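The Long Apprenticeship of a Robot Hand
At the Votlow laboratory, teaching a machine to handle household goods begins with people, patience and a great many repetitions

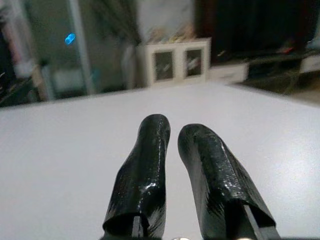

How many examples does a robot need before it can learn a simple task?

The number depends on the task and on how much the surroundings are allowed to vary. For a single motion with a single object, the Votlow team plans on 172 recorded attempts before any training begins. For a task with several stages, such as opening a container and placing something inside it, the plan rises to 600.

Those figures are the product of three years of work on Pindusa, a program that aims to give robot arms a general competence with ordinary things: cups, cloths, lids, cartons. Its library now holds 2,208 accepted recordings. Each one was made by a person guiding an arm through a task while the system stored the position of every joint and the view from a camera mounted at the wrist.

"The model has no other source of knowledge about our tasks," said Vitória Teixeira, who directs the program. "If the operators hesitate, it will learn to hesitate. If they always approach from the left, it will have very little to say about the right."

For that reason, the laboratory treats the operator's work as a skilled occupation. New operators train for 2 weeks before any of their recordings can enter the library. They learn to move at an even pace, to keep the fingertips within view of the wrist camera and to return the arm to its starting position in the same manner after every attempt. Sessions last up to 40 minutes and are followed by a rest.

Wing-sze Lu, who came to the program from a background in physical therapy, wrote much of the training manual. Her first draft asked operators to avoid mistakes. The current edition asks them to keep recording when a mistake occurs, provided they can correct it in the same attempt. A cup that slips and is picked up again is labeled as a recovery and stored with the others.

"We had a model that performed well until the first small error, and then it had no idea what to do," Lu said. "It had never seen anyone recover."

The choice of what to leave out has proved more contentious. Every recording is reviewed by a second person, and the reviewer may reject it without consulting the operator. Homa Tehrani, who oversees review, said the most common grounds for rejection are an obstructed camera view and a label that does not match the action performed. Disagreements are taken up at a meeting on Tuesday, where the recording is played at half speed - sometimes more than once - and a decision is entered in the log.

Variety is a further concern. Collection for Pindusa is divided between the main laboratory and a smaller site at Louro, and the two are deliberately kept different in their furniture and lighting. An early model trained only on material from the main site performed poorly when it was moved. Recordings from Louro were added the following season, and the program has maintained both sites ever since.

Ilídio Godinho, who manages the Louro site, keeps a schedule that changes the position of the lamps and the objects in use at set intervals. He would like a third location, preferably an occupied home, but questions of privacy and consent remain under discussion.

The next phase, named Zundov, is due to begin in December. It will concentrate on soft materials, which the current library covers thinly. Folded cloth seldom takes the same shape twice, and the team expects to revise its labels before collection is well under way. Teixeira has asked for a trial set first, to be reviewed in full before the larger schedule is approved.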